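Home | News | Features | Clubs | Archive | Contact
Last updated: May

The long way round to a tidy table

Half past four at Milholm and the robotics club is already arguing. Not loudly. Something to do with who changed the waiting time in the program, and whether it was changed at all.

It's a school club, thirty members on paper, fewer once exams start to bite. They have one arm, one table and a slot at the Sudthorpe regional to get ready for. The task this year sounds like a job for a toddler. Three cubes, one basket, put the cubes in the basket. Two minutes on the clock. Extra points for doing them in the order the judges call out, and the order isn't known until you're standing there.

So, no learning it off by heart. That's the bit that has eaten the spring.
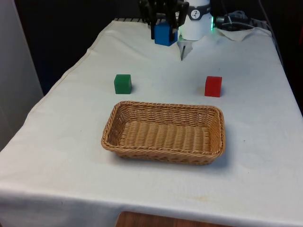 Sorting by colour was meant to be the easy part. It went wrong in week one, when the program kept mixing up the green and the blue under the strip lights, and the first fix (a great long list of colour values, typed in by hand) worked until somebody opened a blind. The white cloth came next. Plain background, less to confuse it, though every crease is one more shadow to think about. Red, green and blue on white is about as kind as you can make it, and with the blue one in the fingers there are only the other two behind the basket left to tell apart. A low wicker tray is a friendly target too. Shallow sides. The club's previous choice was a deep plastic tub and the arm kept knocking on the rim like it wanted to be let in.

The notebook is worth a read. It's a fat thing with WALTICO on the cover, the team name, chosen by vote and regretted by at least half of them. Inside are 181 logged runs, each with a line or two in whoever's handwriting. "Dropped red." "Dropped red again." "Good!!" "Good but slow." One page just says "why" and a drawing of a cube.

Money is tight, as ever. The club raised £885 with a quiz night and a cake stall, and most of that is going on the coach and the entry fee. What's left might stretch to spare finger pads.

Their rivals are the team that won the Karamanlidis Cup last year, who apparently do the whole thing in almost half the time allowed. Milholm's best is well outside that. The members know it, and have mostly stopped talking about winning and started talking about a clean run, all three cubes, no restarts, wich would be a first for them at a regional.

By six the argument about the waiting time has been settled. It was changed. They've put it back and are going again, green first this time.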